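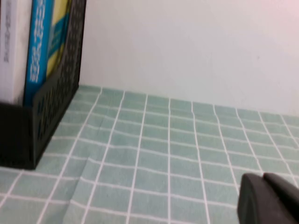 The Werken in black, with three books in and a grid-print cloth underneath.

Werken Upright File Holder, Black

An open-topped holder in black plastic for the things on your desk that fall over. It stands up, it holds books, manila folders and the strata minutes you've been meaning to read, and it asks for no batteries, app or firmware update. We stock a fair number of desk products that do.

The side panel is cut on an angle and pierced with rows of small rounded holes, so you get a hint of what's behind it and the thing looks a bit less like a block of black plastic. The front lip is low. It keeps the bottoms of your books where you left them and stays well clear of the titles, which is more than we can say for the Virkard we carried before this, a tray with a lip so tall that every spine began halfway through the author's surname.

Colour: black. We asked Sellico, who bring these in, about a white one and were told it was "under discussion". That was in July. Black remains available.

Assembly: none. There's a sticker inside the base that peels off in one piece if you're patient and in 14 if you're not.

What to put in it
Paperbacks, school workbooks, cookbooks of modest ambition, takeaway menus, magazines. Load it before you decide where it lives, as an empty one slides about on a smooth desk. A tablecloth helps. It will not take a lever arch binder with any dignity. If you own lever arch binders, have a look at the Vasylenko shelf unit, which costs more and weighs about the same as a labrador.

Where to put it
Against a wall is the usual spot, and a plain one suits it. 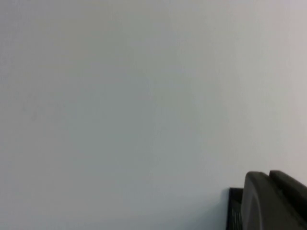
Leave a finger's width behind the holder if your paint is fresh, or you'll be touching it up come autumn. Two side by side make a decent row for a home office, and three is where most people admit they need a bookcase.

Cleaning
Damp cloth, mild dish soap. The holes collect dust at the rate you'd expect of holes. An old toothbrush sorts it out. Keep it off the dashboard and out of the dishwasher, please; we've had both come back under warranty and neither was flat on the bottom any more.

Ordering
Sold singly or by the carton. We've sold over 1,000 to schools and clinics, who seem to treat them worse than anyone and still reorder. Orders in by 2 pm Friday leave the same day. Later than that and they spend the weekend with us.

Returns accepted in the original box, or in a box of similar optimism. Stock code 2187. Pick-up from the side door, ring the bell twice.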